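4.2 목재 살 울타리의 틈새와 개방감 평가

울타리의 시각적 투과도는 판재 폭과 틈새 폭의 비만으로 정해지지 않는다. 정면에서 측정한 투과도가 같더라도 시선이 비스듬해지면 판재 두께가 틈새를 가리므로, 보행자가 지각하는 투과도는 보행 방향과 거리에 따라 달라진다. 본 절에서는 이를 유효 투과도로 정의하고, Karutance 지구의 단독주택 마당을 대상으로 한 설문 결과와 대조한다. 정면 투과도는 입면 면적에서 틈새가 차지하는 비율로 구하였다. 유효 투과도는 이 값에 시선각과 판재 두께로 정해지는 차폐 항을 적용한 값이다. 살과 직교하는 가로대는 틈새를 국부적으로 막으므로 면적을 따로 산정하였다(그림 4a).

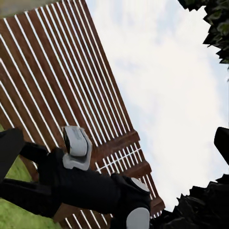
4.2.1 응답자와 평가 문항

응답자는 Karutance와 Eketti에 거주하는 성인 167명이며, 이 가운데 82명은 자택 경계에 목재 울타리를 두고 있다. 평가는 16개 문항으로 구성하였고 각 문항은 0에서 100까지의 연속 척도로 응답하게 하였다. 문항은 개방감, 사생활 보호, 이웃과의 거리감의 세 하위 척도로 나뉜다. 문항 초안은 Kerslake의 주거 경계 척도를 번역한 것으로, 마당이 없는 공동주택을 전제로 한 문항은 제외하였다. 응답 순서는 무작위로 배정하였다.

가로 살 유형에서는 판재 사이로 하늘이 가는 띠로 드러나며, 수직 기둥이 이 띠를 구간별로 나눈다(그림 4b). 기둥 간격은 개방감 점수의 독립 변수로 투입하지 않고 공변량으로 처리하였다.

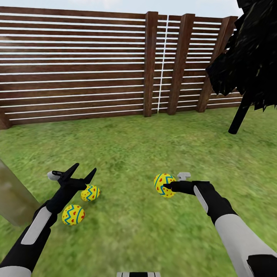
4.2.2 결과

유효 투과도와 개방감 점수 사이에는 양의 관계가 나타났으나, 투과도가 높은 구간에서는 기울기가 완만해졌다. 사생활 보호 점수는 반대 방향으로 움직였고 감소 폭은 자택에 울타리를 둔 집단에서 더 컸다. 이 집단은 틈새를 통한 노출을 일상적으로 경험하므로 동일한 투과도에 더 민감하게 반응한 것으로 해석된다. 거리감 척도에서는 두 집단의 차이가 확인되지 않았다. 울타리 앞 잔디의 깊이는 세 척도 모두에 영향을 주었으며, 잔디가 깊을수록 투과도의 효과가 약해졌다(그림 4c).

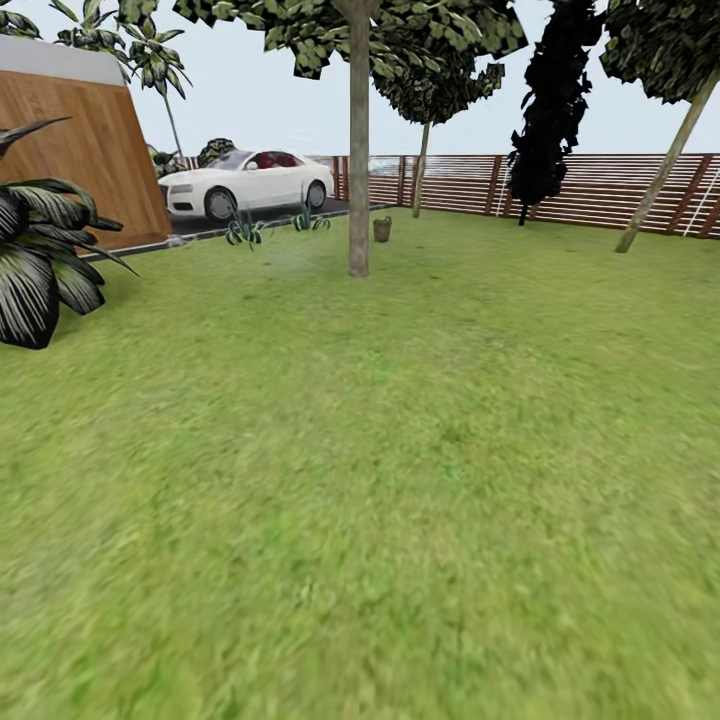 거주지별로 보면 Eketti 응답자의 개방감 점수가 전반적으로 높았다. Eketti의 필지는 도로에 면한 변이 길어 경계가 시야에서 차지하는 각도가 상대적으로 작다. 시야각을 통제한 모형에서는 거주지 효과가 유의하지 않았다. 연령과 거주 기간은 어느 모형에서도 설명력을 더하지 못하여 최종 모형에서 제외하였다.

4.2.3 엮음 재료와의 비교

살 울타리의 틈새는 평행하고 연속적이지만 엮음 재료의 틈새는 작고 불규칙하다. Yaman 지역에서 쓰이는 엮음 울타리는 가닥이 위아래로 교차하므로 면적비만으로 투과도를 정의하기 어렵다. 엮음 조직은 고리버들 바구니의 표면과 유사하며, 바구니에서도 테두리 부근과 몸통의 조밀도가 서로 다르다(그림 4d). 이에 따라 엮음 재료는 조밀도를 구간별로 측정한 뒤 가중 평균하였다. 이 방식으로 구한 값은 살 울타리의 유효 투과도와 직접 비교할 수 없으므로 회귀 모형에는 포함하지 않았다.
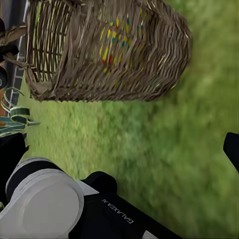 4.2.4 제한점

설문은 9월에 실시되어 낙엽 이후의 조건을 반영하지 못한다. 경계 주변 식재의 잎이 줄면 울타리 너머의 가시 범위가 넓어지므로 동절기 자료가 추가로 필요하다. 또한 Pakik의 경사 필지는 시선 높이가 일정하지 않아 분석에서 제외하였으며, 경사지에 대한 차폐 항의 보정은 5장에서 다룬다.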